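Two grippers, one bin, no favorites

Suction or fingers? Flosville's test shop ran both through the same pile of junk to find out

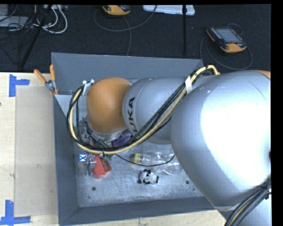
Arm over the test bin in Flosville, with a clear bottle, a plush panda and other odds and ends waiting on the metal floor.

The bin is the boss here. Gray metal, sloping sides, scratched up like an old baking pan. Everything the Flosville shop buys, borrows or builds gets pointed at it sooner or later, and most of it comes off looking worse than the brochure.

On trial for this issue: two grippers. The Rajput, a single suction cup on a spring-loaded stem, light, cheap to fix. And the Flonanach, two padded fingers, heavier, slower, a good deal fussier about where it goes in. Same arm for both. Same camera, same controller, same pick software with the settings locked before the first run so there could be no quiet tuning later.

The rules. 400 pick attempts per gripper. Contents dumped and stirred by hand between rounds. A pick counts if the thing leaves the bin and stays up through a short swing. Drop it on the swing, no credit. Grab two at once, no credit either, which caused an argument that went on through lunch.

Why the odd mix of stuff? Because boxes are easy. Anybody can pick boxes. A clear bottle is a different animal - the camera looks right through it and reports the floor. Plush is worse for suction, air goes straight through the fur and the vacuum gauge barely moves. Flat tags lie down and give fingers nothing to close on. A decent test bin has a bit of all of it, and the shop has been adding to its mix since December.

Round one, Rajput. Fast. Really fast, it was on the next item while we were still writing down the last. Anything boxy or smooth came up like it wanted to. Flat things too, peeled off the floor on the first touch. Then the panda. The cup comes down, squashes the belly, hisses, lifts, and the panda stays put. Again. Again. The software has no shame and no memory, so it kept picking the same bright white patch until the operator hit skip.

Bottles were a coin flip. If the cup landed square on the side, fine. If it landed on the curve, or on a rib, it leaked and let go halfway through the swing. A new cup with a softer lip helped some. It also wore out before the day did.

Round two, Flonanach. Slow start. Fingers need room on both sides and the bin doesn't always give it, so anything up against a wall turned into a dance - approach, back off, rotate, approach. Twice it pinched the wall itself and the arm faulted out. Pendant, reset, carry on.

But the panda! First try, by the arm. Bottles too, once the camera found them, the pads just closed around the middle and held. The flat tag was hopeless. It scraped at that thing until we all looked away.

Swapping one for the other takes 28 minutes if the screws are where you left them. Most of that is hoses and cables. This is the part the catalogs skip. Every gripper brings its own air line or its own wire, they all have to run back along the arm, and they all have to survive the wrist turning over. Too tight and it yanks at the far end of the reach. Too loose and it drags through the bin and goes fishing for bottles. The crew here leave a big loop at the wrist and strap the rest down, then run the full range at crawl speed and watch. Wrist limits go in the controller after that, and they cost you some angles. Worth knowing before you sign for anything.

So, numbers. The Rajput cleared up to 96 percent on its good items and close to nothing on soft ones. The Flonanach was never that good at any one thing and never that bad, exept with flat stuff. Averaged over the whole mix they finished near enough to level that the shop wouldn't call a winner, and neither will we.

What they'd buy depends on who's asking. A parcel line in Dastdale came by in the morning and wanted suction, no debate, they move boxes and padded mailers and every second counts. Returns desk, toys, clothes, all sorts? Fingers, and live with the pace. Want both on one wrist? There are tool changers for that. More weight, more hoses, more to go wrong. The shop has one on order.

A last word on cameras, becuase three readers wrote in after our lighting piece. Same bin, same bottles, lamp moved to a lower angle, and the misses on clear plastic dropped right off. Cost of that fix was a clamp and a longer cord. Try it before you shop for a new sensor.

Next up for the bin is a three-finger hand with a soft palm. Results when we have them.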